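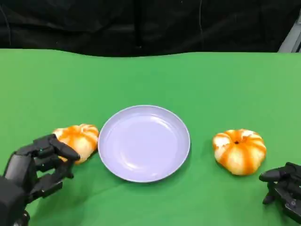

Session 6: Who gets on the train? Moving people when there are too many of them

Handout for Transport and Public Policy, second-year option
Tutor: Hongmei Yuan

What this session covers

Last week we did timetables, and several of you have forgiven me. This week is about what happens when a timetable meets a crowd: relief trains, evacuation coaches, extra ferries, anything laid on in a hurry for people who would normally make their own way. Bring the reading. If you haven't done the reading, bring a pen and look thoughtful.

1. Capacity is a number somebody chose

Students tend to treat the capacity of a train as a fact of nature, like the boiling point of water. A carriage has a number of seats, a number of people who can stand in it, and a number of people who will stand in it if the alternative is a night on the platform. These are three different figures and official reports slide between them without blushing. When you read that a service "ran full", find out which figure is meant before you write it down.

2. The Vadley case

Vadley is the teaching case for this session and will come up again in the essay questions. The outline is as follows.

A river flood closed the road out of Vadley and left seasonal workers at the packing sheds with no wages and no way home. The regional authority hired two special trains to Clustolgate. Together they had 1,714 places. Workers were told to register by text message, and 3,000 of them did so.

The authority then sent every registered worker the same message, giving the same station and the same departure time. Its reasoning, set out in a memo you will find in the reader, was that many would not turn up. The memo calls this "an assumption of natural wastage", a phrase I would like you never to use about human beings.

More than 2,000 – well, you can guess. The attendance figure is disputed, and I have stopped quoting one. What both sides accept is that the second train left with people still outside the station gates, and that the staff on duty had been given no instructions about what to tell them.

3. Overbooking, and why airlines get away with it

Airlines sell more seats than they have and mostly survive the experience. Three conditions help them. They hold years of records on who fails to show up. They can offer money to anyone willing to wait. And there is usually another flight.

Vadley had none of these. There were no past figures for a flood of that kind, no compensation fund, and no third train. Su (chapter 2 of the set text) calls this "borrowed confidence": a method taken from a setting where it works and carried, with its slides intact, into one where it doesn't. Su is a little hard on the officials, in my view. They had a weekend to arrange it and a photocopier that jammed.

4. Who carries the risk of a bad guess?

If the authority guesses too low, there are empty seats and an awkward question from a councillor. If it guesses too high, a family has given up its lodgings and walked to a station for nothing. Note who is embarrassed in the first case and who sleeps outdoors in the second. Most of the policy argument sits in the gap between the two.

The Sivex model, which you met in Session 4, tries to put a cost on both kinds of error. It does this tidily. Look closely at the value it gives to a missed departure and ask yourself where that came from. I wrote to find out and received a brochure.

5. Terms to know

Manifest: the list of people expected to travel. Rarely the same as the list of people who travel.

Staggered call: messages sent in batches, each tied to a departure.

Holding area: somewhere to wait, with water, toilets and shade. A car park with a rope across it doesn't qualify, whatever the sign says.

Standby list: a queue whose members have been told that they are in a queue.

6. For the seminar

Draft the message you would have sent to the Vadley workers. Keep it short enough to read on a cheap phone, and say plainly whether the person has a place. Then draft the one you would send to those left behind. Most groups find the second takes longer.

Written answers are due on May 12, 2023, and count for 10 per cent of the module mark. Put them in the box outside my office – the one with the slot, please, as the other is for recycling.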